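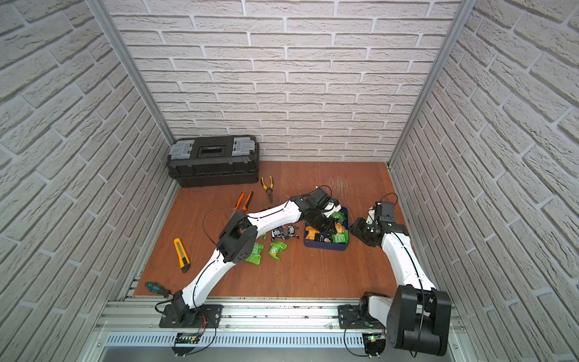 Tolumov Yard, Shared Workshop Building
Walk-Through Safety Checklist, November 2024
Inspected by: Romana Kubíček
Building contact: Sabina Trnka

Marks used: OK, FIX, ASK. ASK means I was told something and would like to see it on paper.

1. Exits and walkways

1.1 Main exit opens fully from inside without a key. OK
1.2 Rear exit opens fully from inside without a key. FIX
Comment: It opens if you lift the door while pushing. I was told everyone knows the trick. Visitors don't, and neither will a tenant in the dark with smoke coming down the hall. Same comment as last time.
1.3 Exit signs lit. OK
1.4 Emergency lights come on when the test button is held. FIX
Comment: The unit by the stairs went dim while I was still holding the button. The log says "tested, fine" in the same pen and the same handwriting for every entry on the page. I'd like to know if all those tests took place.
1.5 Hallway clear to full width. ASK
Comment: Clear when I walked it. There are fresh scrape marks on the floor outside unit C, in the shape of a pallet, so I wonder how clear it is when no inspection has been announced.

2. Fire

2.1 Extinguishers hung on brackets, not on the floor. OK
2.2 Extinguisher tags current. FIX
Comment: Tag 3909 (ground floor, by the sinks) is current but the gauge reads in the red. A tag is a piece of card. Please swap the unit today.
2.3 Smoke alarms present and uncovered. OK
2.4 Fire doors close on their own. FIX
Comment: Two do. The third is held open with a folded rag, which I removed and which was back when I passed again after lunch.
2.5 Oily rags in a lidded metal can. OK
Comment: Better than I expected. The lid fits and the can had been emptied.
2.6 Evacuation drill held this year. ASK
Comment: "We did sort of a drill." Please send me the date and the names.

3. Electrical

3.1 Panel accessible, three feet clear in front. OK
3.2 Breakers labeled. FIX
Comment: Labeled, yes. The labels don't match the rooms. The one marked "heater" turns off the sinks' hot water and half the lights upstairs. I don't know what turns off the heater.
3.3 No extension cords used as permanent wiring. FIX
Comment: There is a 50-foot orange cord stapled above the ceiling tiles from unit B to the copier. Sabina Trnka says it is temporary. The staples have been painted over.
3.4 Outlets near water are GFCI protected and trip on test. OK

4. Machines and air

4.1 Guards in place on the bench grinder and band saw. OK
4.2 Emergency stops reachable and working. OK
4.3 Compressor pressure at or below the posted limit. ASK
Comment: The gauge showed 134 psi. The sticker beside it, from Drulum, gives the limit as 165 psi, but the sticker looks much newer than the tank and the stamped plate is under several coats of paint. I'd trust the plate. Somebody scrape it clean so we can read it.
4.4 Ladder feet and rungs sound. FIX
Comment: One foot missing on the tall ladder. Take it out of use — a wad of tape is no substitute.

5. Break area, food and waste

5.1 No eating where solvents or glues are used. ASK
Comment: There's a sign. I have seen plenty of signs.
5.2 Tables wiped and food wrappers binned at the end of the day. ASK

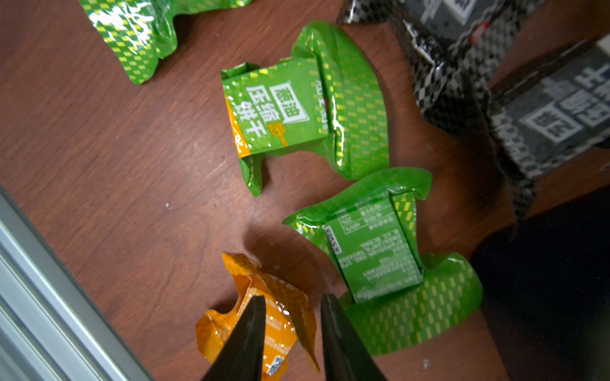

5.3 Bins have lids and are emptied daily. FIX
Comment: Lids, no. Daily is also doubtful going by the smell under the sink.
5.4 No signs of mice. FIX
Comment: Droppings behind the refrigerator. Floltadeo put down bait boxes and left an invoice, but I found no service sheet and two of the boxes had nothing in them. Before anyone pays for another visit, ask what the first one covered.
5.5 Refrigerator at or below 40 degrees. OK

6. First aid

6.1 Kit stocked and in date. FIX
Comment: The Vlachou kit on the wall is described on its cover as "complete." It has no gloves and one bandage. The eyewash is past its date.
6.2 Trained first aider named on the notice board. ASK
Comment: The person named moved out in the spring, according to two tenants.

Follow-up

Items 1.2, 2.2, 2.4 and 4.4 can be dealt with today using what is already in the building. For 3.2 and 3.3 I want a licensed electrician's note, signed. Photos of a closed ceiling tile won't do.

I'll be back before the end of the month and won't be calling ahead.

R. Kubíček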